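Compartment Trays at the Clornham Store Room
Gallery page, updated 10/26/18

The small goods at Clornham were moved out of cardboard boxes and into compartment trays in February. The list at the time of the move ran to 3,678 lines. Most of those lines are flat packets, carded parts and short lengths of hardware that take up little space and are hard to find once they are stacked. The notes on this page cover the tray, the layout rules and the order of work. The photos are at the bottom.

The tray

The store room uses black plastic trays from Vakard. Two other types were tried first. The Duman tray had a raised center rib, and flat packets rocked on it. The Drudosex tray was flat but had a lid hinge on the long side, so it could not be pushed up against a wall or another tray. The Vakard tray has neither problem. It is lighter than the Duman and will slide if a packet is pulled out fast from one end. Rubber feet were considered and left off. They catch on the shelf edge.

Dark plastic was chosen over clear. Most of the packets are tan or printed on a light ground and show up well against it. Small dark parts do not, and those go in a compartment with a slip of white card on the bottom.

Layout

Flat packets go in the largest compartment, printed side up, with the lettering reading from the front. A packet that will not lie flat goes in a deeper tray. It is not bent to fit.

Small loose parts go in the side compartments, one kind per compartment. Where a part belongs to a packet, the two are kept in neighboring compartments so that they can be picked together.

Carded items with a clear surround are stored flat until there are enough of them to stand on edge. Below that number they fall over each time the tray is moved, and the corners of the card wear.

No compartment is filled above 80 percent of its height. The limit came from the first week of use, when full compartments spilled into their neighbors each time a tray was lifted one-handed.

Order of work

The tray is cleared before anything is put in it. Contents go on the floor of the bench in front of it, never behind, so that the reach is always over open space. Packets are placed first and small parts last. When a tray is done it is checked against its list line by line, and the list goes in the tray until the tray is shelved.

Time was recorded for the first batch of 20 trays. The average was 11 minutes per tray, including the check. Trays with carded items took longer — the cards have to be turned to the same face, and the printing on the back of some of them is close enough to the front to cause mistakes.

Shelving

Finished trays go on wooden shelves, heavy contents on the lower level. A tray may overhang the front of a shelf by the width of a thumb and no more. Labels go on the short end. Labels on the long side were tried and given up when the trays were turned to make room.

A tray that comes back from use is not returned straight to its shelf. It goes to the bench, is checked against the list, and is topped up or written down as short. Trays shelved without a check were the main source of wrong counts under the old system, and the rule has been kept even on busy days.

Photos

Tray on the wood-grain floor, tilted. The tray is black plastic.

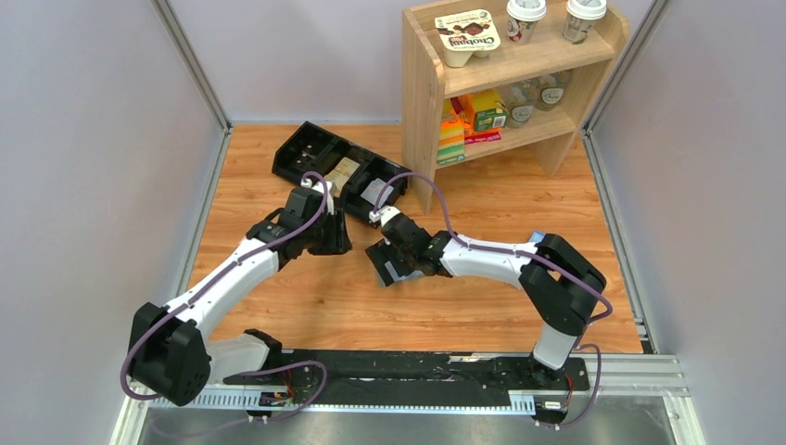 Compartment tray toward the back wall with a tan packet in it, a flat item with blue and yellow printing on the floor in front, and the light wooden shelf unit at the back on the right.

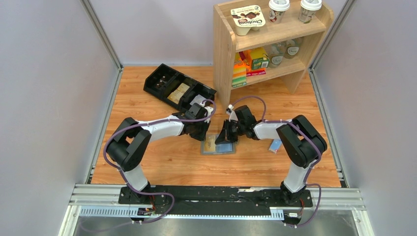 One reader comment came in on the layout rules. We have used the same kind of tray for two years and would argue with the white card. It shifts, small parts get under it, and then the count is off by one or two and you spend the afternoon looking. We painted the bottoms of the side compartments with a thin coat of matte white and have had no trouble, though the paint needs a day to harden before anything goes in. The rule about keeping a part next to its packet is a good one and we are going to copy it. Do you repeat the part number on the list for both compartments, or only for the packet?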